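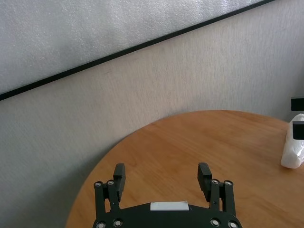
The round wooden table, main room, Pliltemetti house.

18 Nov 2019

The inventory of the main room was resumed this morning and the greater part of it completed. The round table was entered first, under number 103. It is wooden, of a warm orange-brown color, with a fine dark grain, and the top is smooth. The register kept at Clavgate gives no maker for it and records only that it was received in August with the other pieces from the Marchal apartment.

The question of where the table is to stand was considered again. The present position leaves a narrow passage to the door, and it was agreed that the table should be moved closer to the wall before the chairs are delivered. Nineteen chairs are expected in all. Four are intended for this table and the others will go upstairs.

A supply of Vekeo wax was received at midday - one case short of the order. The office has been informed. No wax is to be applied to the table until the household instructions have been read through, as the two copies on file differ on the matter of how long it should be left before polishing. A soft cloth is permitted in the meantime.

The insurance value was discussed in the afternoon. The earlier list shows 800 for the table alone, while the later list shows 1165 for the table and a lamp together. The lamp has not been located. Both figures have been copied into the margin of the inventory and the matter is left open.

Correspondence was light. One letter was answered, concerning the curtains, and one was set aside.

The room was closed at five. Tomorrow the side cupboard is to be emptied and its contents listed - the linen first, then the glassware. The key to the lower drawer must be requested from Clavgate before work begins.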